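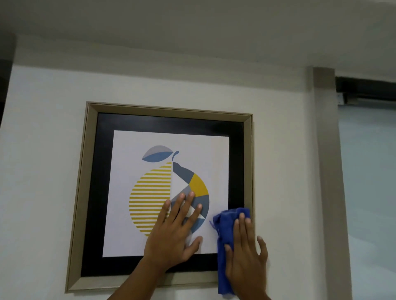
M. Öberg

Every spring my inbox fills up with companies that want to sell me a subscription to the walls of my own home. The pitch barely changes. You pay a monthly fee, someone sends you a framed print, and after a while you swap it for another one. Plendent is the loudest of them this year, and enough readers have forwarded me its mailer that I sat down and read the whole thing, including the terms, which run to 14 pages.

The front of the mailer says members "refresh their space and their mood." I have no quarrel with the first half. If you take down one picture and put up another, the space has been refreshed. The mood part rests on a survey, and the survey is where I started to lose patience. Plendent asked 131 members whether they felt better at home after their first swap. Most said yes. These were people who had already paid, who had stayed long enough to get a second picture, and who answered an email from the company. The ones who quit after the first month were never asked. I would expect a survey of people still sitting in a restaurant at dessert to come out much the same way.

There was no comparison group either. It would have been easy to arrange. Send half the new members a picture and send the other half a nice plant, or a coupon for a can of paint, and then put the same question to both. My guess is that anybody who spends a Saturday's worth of effort on one room likes that room better for a few weeks. You clear the shelf, you move the couch to get at the wall, you vacuum what was behind the couch. Then you credit the picture.

Now the money. The basic plan looks cheap by the month, and it stays cheap for as long as you don't multiply. One reader who wrote in had kept hers going long enough to spend 600 dollars, and when she canceled she had to mail everything back in the original box, which she had thrown out. The replacement box was extra. There is an option to buy the piece you have been renting, and some of what you paid counts toward it, but the credit expires if you swap. So the plan sold on the joy of swapping takes money from you when you swap. I read that section three times to make sure I had it right.

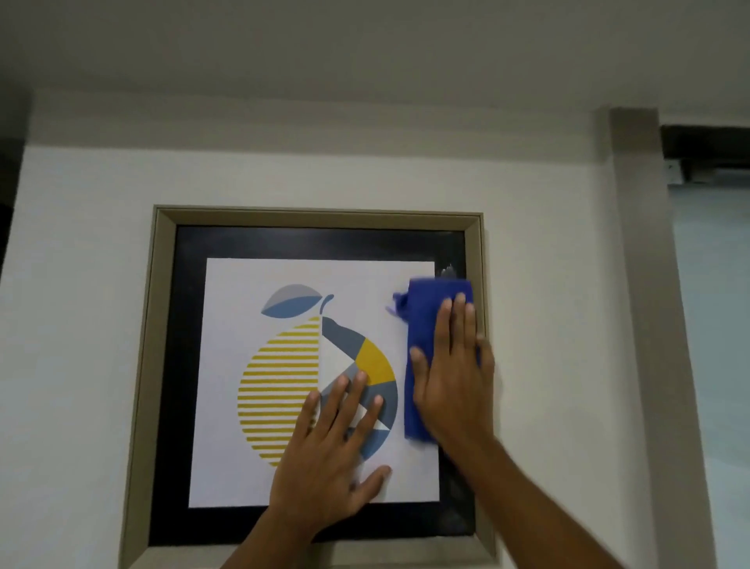 Conmont, June

I asked Plendent two questions by email and gave them a week. The first was how many different prints they have, because the mailer promises "3,000 works" and I could not find anything close to that number on the site. The second was how much of each fee goes to the people who made the pictures. On the first, I was told that the 3,000 includes every size and every frame color. One drawing in four sizes and three frames counts as 12 works. By that math I own a very large collection of socks.

On the second question I got a paragraph about supporting creative communities, with no figure in it. I wrote back and asked for the figure. Nothing yet. If it comes, I will print it in the next issue, and if it turns out to be generous I will say so.

Prostell, the smaller outfit that a couple of you asked about, is a bit better. It lists its prints one by one, with the artist's name and the paper size, and the catalog is short enough to read over a cup of coffee. Its cancellation terms fit on one page. I still can't make the numbers work. After a year you have paid what a decent framed print costs at a local shop, and at the end of that year you have a nail hole.

What bothers me most in both pitches is the idea that you get tired of a picture on a schedule. Some people do, I'm sure.

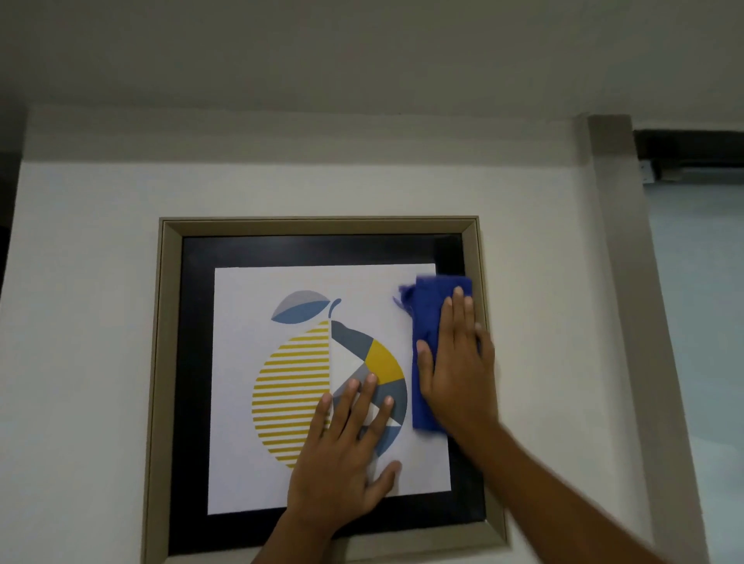 But I know plenty of homes where the same picture has been over the same table for decades, and the people who live there would notice in a second if it were gone. They may not look at it much. I don't see that as a problem that needs a monthly plan. If you really are bored, trade the bedroom picture with the hallway one – it costs nothing and you can trade back.

For anyone already signed up, a few practical points. Keep the box, flat, under a bed. Find the cancellation date in your account, because the reminder email comes after the next charge has gone through. And before you swap, check what buyout credit you have built up, because that is the moment it goes to zero.

Next month: mattress warranties, and what they mean by "normal wear."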